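January, 6:40 a.m.

Slept badly, so I used the time to go over the backup numbers again. The nightly job to the Pularau share finished at 5, the first time this month it has ended before people log in. Total moved was 800 GB. Most of that is the Petersen drawings, which get rewritten every night even when no one has opened them. The job compares timestamps and the Wumel export resets every timestamp. I have known this since the fall and have done nothing.

Two options. Switch the compare to checksums, which costs read time on the old array, or stop the export from touching files that have not changed. The second is cleaner, but it needs a change on the Trandwood side and they answer mail slowly.

Noon. Ran the checksum compare on one folder as a trial. 53 minutes. Too long to scale up, but the second pass should be much shorter once the hash list is stored.

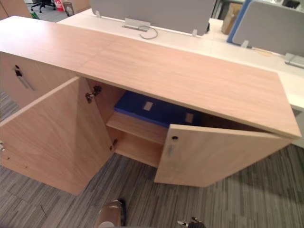 Called Ashraf Hamdy after lunch. He set up the original schedule and remembers why the weekly full was put in the middle of the night with the incrementals stacked behind it: the old link dropped whenever two jobs overlapped. The link was replaced long ago. The rule stayed. He agrees it can go. He also said the retention setting counts jobs and ignores days, so every failed run I restarted by hand has been pushing out a good copy. I had read that page of the manual and taken it the other way.

Changed retention to days. Left the schedule alone for now, one change per night.

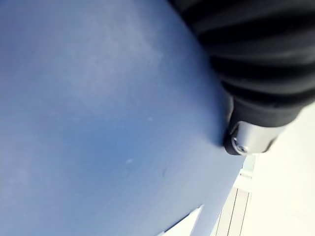
Blue surface, two small white specks.

9:15 p.m. Second pass on the trial folder took 5 minutes. Hash list is stored next to the job file, which is the wrong place for it, as a restore of the job folder would overwrite it with an older one. Moved it to the local disk and fixed the path in the script. Forgot the quotes around the path, got an error, fixed that.

Still to do: write to Trandwood about the export, test a restore of one Petersen folder to a spare machine, delete the old link rule. Tonight's run starts at 11 and I am not going to sit up for it.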